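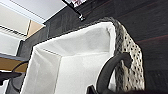 Wrist camera view of the lined basket, gripper finger at lower right.

Soltani 2 is a grasp planner that works from a single wrist camera. I ran it for most of April on baskets and bins, 623 attempts in all.

Setup is one config file and a calibration routine that took me 46 minutes. The manual skips the hand-eye step, so read the forum first.

Rim detection is the best part. It copes with woven sides and keeps the cloth liner as a separate surface, where the old version merged the two. Creases still confuse it: a deep fold is sometimes marked as an edge, and the planner then offers a grasp on nothing but fabric. Raising the depth threshold helps.

Planning is quick. The log viewer is slow and loses its filters when you reload. I would buy it again for basket work, but not for clear plastic.

Comments

Ileana Nistor: Does it export to Toveo?

Everett Hutchins: Yes, but the frame names need changing by hand. Same with Arus.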